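Damasceno Gear Assembly Set – data card
3 min read

Damasceno holds 859 episodes of one shop-floor chore: fitting bevel gears onto a plate with a tabletop arm. It was recorded at Estport to check whether current policies can take over small-parts assembly from a person. On this evidence, they can't yet.

Splits: 800 train, 59 test. Maintainer: Toshiko Kinoshita.

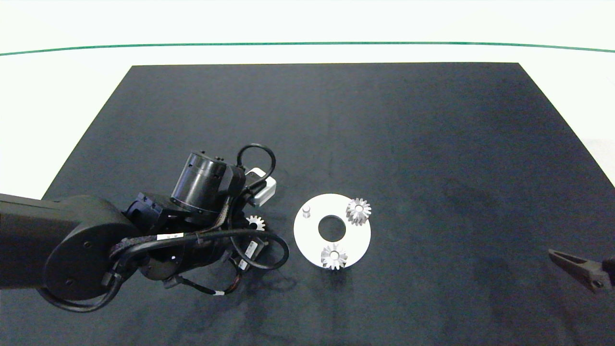 Work area with white plate, upright peg and bevel gears on the gray mat.

An episode counts as a success if every gear is seated with no human contact. The baseline policy completed 11 of the 59 test episodes. Most failures come at meshing – the gear is picked up cleanly, then jams on the teeth of its neighbor.

Known issues: the arm and its cables often hide parts from the head view. Glare on the metal teeth upsets depth estimates. Grip force was not logged before January.

Report labeling errors to Reinaldo Rangel.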